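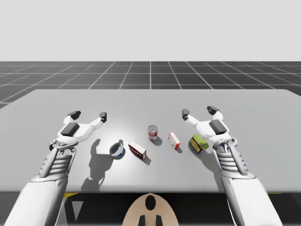 Two-arm grocery task in simulation, both grippers open over the table

Karkton Forum > Perception and planning > Shadows move my pre-grasp pose

birute_laur
I have a question about segmentation in simulation and I hope this is the correct section for it.

My setup is two arms on one wide table with some small groceries: a tuna can, a gelatin dessert box, a soup can and a few more. The Karkton planner receives one target point per object from my perception node and decides which arm will take it. The node uses colour only. First it removes the table by brightness, then it joins what remains into blobs, and the centre of the blob becomes the target.

With flat lighting everything was fine. Last week I switched to the directional light from the Flomthorpe world file, and now the targets go wrong. In the wrist view the soup can has a long dark shadow, and the blob contains the can and the shadow together. The centre moves 13 mm in the direction of the shadow. For the soup can this is enough that one finger comes down on the rim of the lid.

What I have tried:
- a higher brightness threshold (the shadow goes away, but the dark side of the box goes away too)
- erosion of the blob (helps for the cans, destroys the thin box)
- waiting for more frames and taking the average (of course the shadow stays where it is)

Is there a usual way to do this? I would prefer not to turn the shadows off.

gridfloor
Turn the shadows off. You are debugging a planner, so give it clean input. In the world file set cast_shadows to false for the light and move on with your life.

birute_laur
Thank you, but I wrote that I prefer not to. The same node must later run on our real table, and I can not switch off the window there.

kmthembu
I'm with Birutė on this one. If the node breaks on a rendered shadow it will break in May when the sun comes round, and then you have no ground truth to compare with.

Which view are you segmenting, the wrist camera or the one looking over the table? And is the offset the same for both arms?
--
Karabo Mthembu

birute_laur
Only the wrist view. I have an overview camera also, but until now I used it for nothing except watching.

I checked the arms. It is not the same. On the left the gripper throws a big shadow on the table, with the fingers in it, and when this shadow is near the tuna can the node sometimes joins everything to one enormous blob. Then the target is a place on the table where no object is. The right arm gives this error too, but less often.

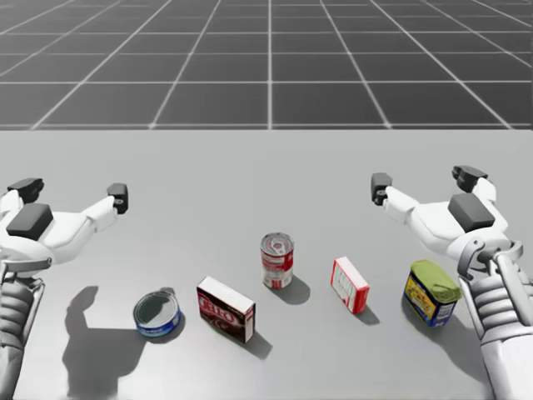 Post last edited by birute_laur on 7 February 2019

I have now looked at the overview camera more carefully. From this side the shadow of the soup can is only an oval to the lower right and it is easy to separate. The tuna can is the difficult one, it is just next to the shadow of the left hand. So perhaps the overview can give the first guess and the wrist camera only corrects it? I am not sure how to join the two without writing a full fusion node.

slatwrist
You don't need fusion. Take the overview centroid, project it on the table plane, project that into the wrist image and start a region grow from there. The seed lands near the base of the can and you limit how far it may grow by the known object size. It's a page of code. I did it for a bin project and have not touched it in 84 weeks.

gridfloor
Region grow on a red and white label? It will stop at the first edge of the lettering. You'll swap one bug for another.

slatwrist
Grow on depth, not colour.

birute_laur
I should have said it at the beginning: the wrist camera in my model has no depth. The real one does not have it either. The overview has depth, but at this distance it is too rough for the low objects.

kmthembu
Then work in chromaticity. A shadow on a white table changes the brightness a lot and the colour very little. Convert to normalised rgb, compare each pixel with the table model, and call it shadow if it got darker but kept the same chromaticity. Keep the brightness test as the second step and not the first.

One catch, grey things. A silver lid looks just like shaded table in that space. You will keep the label and lose parts of the lid, so fill the holes afterwards or fit an ellipse.

birute_laur
I tried this yesterday evening and I think it is the right direction. On the soup can the label survives completely and the shadow is removed. The lid has holes as Karabo said, only the part with reddish reflections stays. I did not want to fill holes in general, so I used the seed idea from slatwrist, but only to choose a window around the object.

The remaining trouble was the gripper. The fingers are dark grey, which in normalised rgb is the same as shadow, so they are removed for free. That part I like. But the links behind them are white like the table, and at their borders I get thin lines which sometimes touch the box.

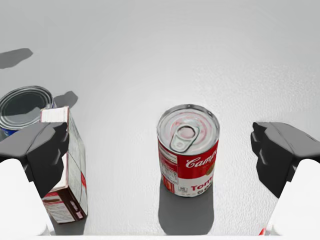

So I also made a fixed mask for both lower corners, drawn once with the fingers open. It is not elegant. When the gripper closes the mask is wrong, but the target is only computed before closing, therefore I can live with it. With the mask and the window the soup can target is now 2 mm from the true position, measured over nearly 400 resets with random object poses.

gridfloor
Fine, that's a decent number. I'd still render the mask from the joint angles instead of drawing it. You have the model loaded already, the Žukauskas plugin gives you a robot-only image for any configuration. With a hand-drawn one, the first time somebody changes the camera mount you lose a day.

slatwrist
+1 for rendering it. Dilate it a few pixels, the anti-aliasing on the white links is nasty.

kmthembu
Disagree a bit. A rendered mask is perfect in sim and then on hardware your calibration is off and you cut into the object. A generous fixed mask fails in a way that you can see.

gridfloor
So calibrate your hardware.

birute_laur
I will try both and compare. I did not know the plugin has a robot-only output, the documentation for the Sorkdale release shows only the full image. Is it a separate topic, or a flag?

gridfloor
Flag. render_groups, set it to robot. It's read at start-up only, so restart the node after you change it.

birute_laur
It works, thank you. The rendered mask arrives one frame after the colour image, so while the arm is moving there is a thin white border left at the links. When the arm stands still it is clean. I will leave the thread open until I have run the tuna can next to the gripper shadow with both masks. There the chromaticity test removes the shadow but it also eats the silver top, and only the blue label is left for the centre. Fitting an ellipse to such a small strip is not stable yet, if somebody has parameters for low cans please post them.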